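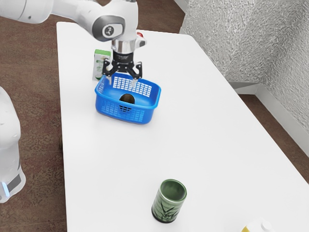 Research news

Blood test study links gut bacterium to slower ulcer healing

Clendolano, December – Patients with stomach ulcers who carry a less common strain of gut bacterium heal more slowly after standard treatment, according to a study released by the Hellau Institute.

The team followed 1632 adults at nine clinics – all had finished a course of antibiotics – and took blood and stool samples over 12 months. Those with the strain still had open ulcers four weeks later than other patients on average.

"The difference was larger than we expected," said Signe Brekke, who led the work. "We do not yet know if the strain causes the delay."

Diet and smoking were recorded but did not explain the result. 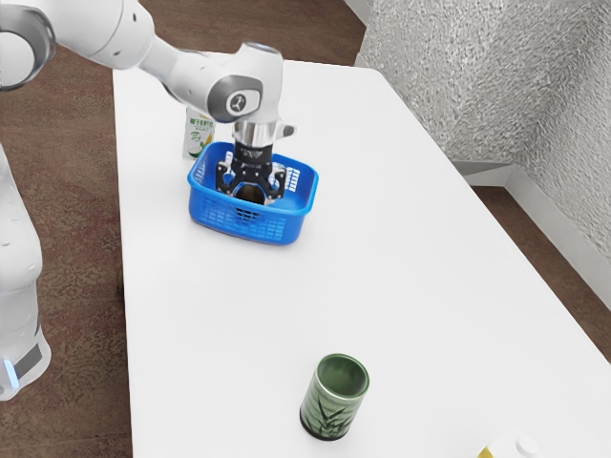
Next steps

A follow-up trial led by Njål Wallin will compare two treatment lengths. Recruitment opens in spring at the Clendolano clinics, and patients will be invited by letter.

Press contact: Tuva Westerberg, Hellau Institute press office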